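6 Setting up the disassembly cell for a visitor demonstration

This section covers the Prumitik cell when it is run in front of guests, for instance on an open day. It assumes the arm has been installed and calibrated as set out in section 4. Allow 27 minutes from switching on to the first run.

6.1 Preparing the table

1. Clear the slatted table of tools and loose screws. Check the slots as well – small screws drop into them and stay there.

2. Place the fixture plate to the left of the computer position and tighten its clamps by hand.

3. Take a desktop tower from the demonstration stock. Make sure it has been unplugged from the mains for at least 24 hours and that its side panel is off.

4. Lay the tower on its side with the open side facing up and the front bezel towards the operator. The drive cage should be on the right.

5. Move any cables that lie over the memory slots or the drive cage. They need not be tied, but they must not stand up above the edge of the case.

Caution: Do not open the power supply unit. It stays closed throughout the demonstration, and visitors must not be invited to handle it.

6.2 Loading the fixture

1. Stand the hard drive upright in its place at the upper left of the plate, still in its blue caddy.

2. Lay the small circuit board flat in the recess in the middle. If it rocks, take it out and clear the recess.

3. Jog the arm until the gripper hangs over the hard drive with its fingers pointing down, then save this as the start position. Use speed setting 2. 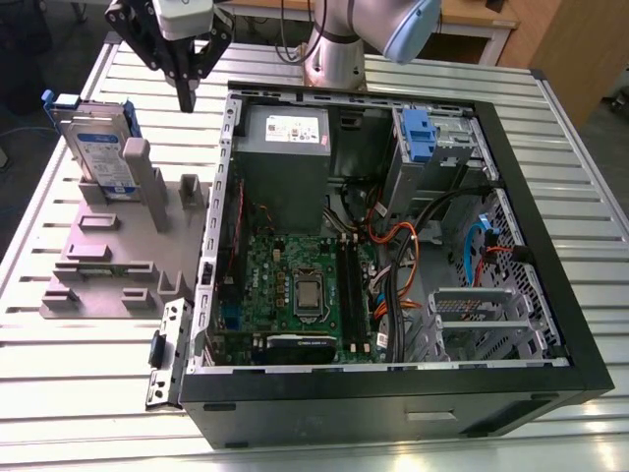 4. Check that the arm's cable has enough slack to follow it over the whole tower.

Note: The Flunska and Hegazy plates have different recesses. Load the program that matches the name on your plate's packing slip.

6.3 Running with visitors present

1. Put the floor tape down 200 cm from the table edge and ask guests to stay behind it. One operator keeps a hand near the stop button at all times.

2. Select program 624 and press Start. Let the first run finish before taking questions – people tend to step forward when they ask them.

3. Between runs, press Hold, wait for the green lamp, and only then put parts back by hand.

Caution: If a part is dropped, press Stop. Do not reach in while the arm is moving, even at low speed.

6.4 After the visit

Send the arm to its park position, switch off at the controller, and return the drive and board to the Sunix parts box. Enter the number of runs in the cell log.

Section last revised 2019-04-28.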